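Print this page | E-mail this page
Shares: 40 | Comments: 3

We use cookies to remember your language and whether you've already closed this notice. Accept | Settings

Rurier Collection Guide
Section 3: Recording the Bottle-and-Drawer Task
Revised January 2025

By this point you should have the Rurier standing up, both arms calibrated, and the Jument recorder talking to it over the wired link. If any of those is still a work in progress, go back to Section 2. The recorder will happily save an hour of nothing if you let it.

The task sounds like something you'd give a guest who insisted on helping. There are two bottles, a table, and a refrigerator with a low drawer. The robot takes a bottle from the table and puts it in the drawer, then does the same with the other. You drive it through the job, the recorder saves what the arms and head camera did, and the learning system gets a pile of examples to copy. It will copy your bad habits as faithfully as your good ones, so read the cautions.

3.1 Setting the room

1. Push the table up near the refrigerator so that the robot can reach both from one standing position. If you find yourself walking the base back and forth, the table is too far away.

2. Lock the base. Try to roll it with your hip. If it rolls, you haven't locked it.

3. Turn on the overhead lights and leave them on until the batch is finished. Glossy doors reflect the room, and a lamp switched on halfway through will show up in every episode after it.

4. Tilt the head down until the tabletop corner, the drawer and both grippers can be brought into view. Save this as the head pose for the batch. Do not improve it later.

5. Pull the drawer open and check that it stays where you left it. Some drawers creep shut when the floor isn't level. A folded strip of paper under the front of the refrigerator cures most of them.

CAUTION: Keep the upper door closed. The arm can reach the door's lower edge from the standard stance, and it will not be gentle about finding it.

NOTE: Bottles should be full or nearly so, with the caps on tight. Half-empty ones slosh, and the wrist sensor records the slosh with great enthusiasm. Use bottles with different caps so that whoever labels the episodes can tell them apart.

3.2 Recording an episode

6. Put both bottles on the table, standing up, within reach of the arm you mean to use. Move them a little between episodes. If they always start in the same spot, you are teaching the robot to visit that spot, bottle or no bottle.

7. Open the Jument panel, choose the task name from the list, and check the spelling. We have a folder called "bottel" on the Vultbridge server that is older than some of our operators' contracts.

8. Bring the arms to the start pose and wait for the tone.

9. Close the hand on the lower body of the bottle, well under the cap. Lift straight up until the base clears the tabletop, then swing toward the drawer.

10. Pause briefly with the bottle in front of the drawer. A short, steady pause makes a clean boundary between "carry" and "place", and the labelers at Vídalín will think kindly of you. 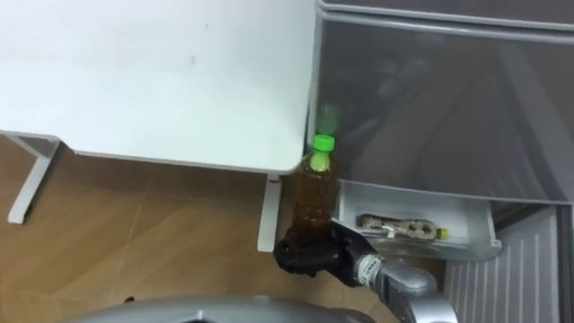
11. Tip the bottle and lay it down on its side. Go slowly for the last part of the move. Operators who hurry here tend to let go early, and the learning system picks this up as a technique.

12. Open the fingers fully before backing out. Partly opened fingers hook the bottle and bring it along for the return trip.

13. Return to the start pose and do the second bottle. Leave room for it when you place the first one.

14. Press Stop only after the arms have come to rest. Mark the episode Good, Recovered or Discard.

"Recovered" means that something went wrong and you fixed it inside the episode: a bottle leaned and you steadied it, or the grip slipped and you took it again. Keep these. They are worth more to the learning system than one more perfect run, though you shouldn't manufacture them. Staged fumbles have a theatrical quality that shows up clearly on playback.

"Discard" means a person reached in, the link dropped, or you sneezed on the controls. There is no shame in it. There is a counter, but there's no shame.

CAUTION: Never reach into the work area while the recorder light is on, even to rescue a bottle. Press the red stop first. The arm has no opinion about whose fingers those are.

3.3 Between episodes

15. Take the bottles out by hand with the arms disabled and put them back on the table. You may also record the robot doing the unloading, but save it under its own task name. Running the film backward does not count.

16. Wipe the drawer and tabletop if there is any condensation. Plastic on a damp surface slides when it should stand.

17. Look over the fingers for grit or loose padding, and look at the arm cables while you're down there. A cable that has worked its way to the front of a wrist will catch on the table edge at the worst time.

18. Every so often, record a rest clip: arms forward, hands open, nothing held, start pose held for a few breaths. Label it "rest". These clips tell the system what doing nothing looks like, a skill it otherwise lacks. You can turn the head or shift the stance a little for a rest clip. It's the only kind of recording where we encourage wandering.
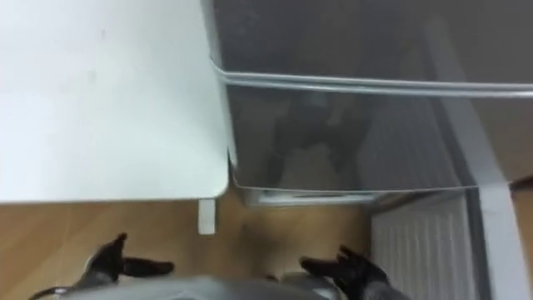
How many episodes make a full batch?
A full batch is 40 good or recovered episodes with the same head pose and lighting. Discards are left out of the total, so a clumsy morning makes for a long afternoon.

3.4 Checking what you've got

19. Play back the first episode before recording the rest. People skip this step, and then they discover that the head camera was asleep.

20. Watch for lag between the picture and the joint trace. The gripper trace should close when the fingers close. If the trace leads or trails by enough for you to notice, restart the Jument clock and throw away what you have.

21. Check that both bottles can be seen at some point before the first grasp. An episode in which one of them begins out of view can be kept, but tag it "partial". Part of a cap over the edge of the view is fine.

22. Upload to Vultbridge at the end of the session. Uploading during a session slows the recorder, and the recorder deals with being slow by dropping frames and saying nothing.

NOTE: Batches recorded before September used the old gripper scale, where zero meant open. It now means closed. Mixing them produces a robot that approaches a bottle with great care and a clenched fist.

3.5 Varying the examples

When the first batch passes its check, begin to change things, one change per batch. Swap which bottle goes first. Move the starting places closer to the table edge, or farther back, or nearer to each other than feels comfortable. Leave the drawer partly open instead of pulling it all the way out. Use the other arm for the grasp if you've been favoring one, as everyone does.

Write each change in the batch notes using ordinary words. "Bottles closer together" is useful. "Variation B" was presumably useful to the person who typed it.

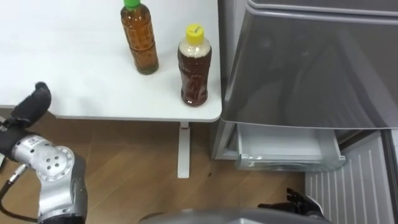 Can two operators share a batch?
Sharing is fine as long as each one signs in to the Jument panel before driving. Their grips and speeds will differ, and the system benefits from the mix, but the labelers need to know where one operator stopped and the next began.

3.6 Shutting down

23. Bring both arms to the parked pose. Do not park them over the open drawer.

24. Disable the arms, then close the drawer by hand.

25. Switch off the recorder before the robot. In the other order, the recorder logs a fall that didn't happen and e-mails everyone on the project.

26. Put the bottles back on the supply shelf. Please don't drink them. They have been picked up and put down more often than any beverage should be, and the next shift needs them full.

Continue to Section 4: Labeling and Review

Print this page | E-mail this page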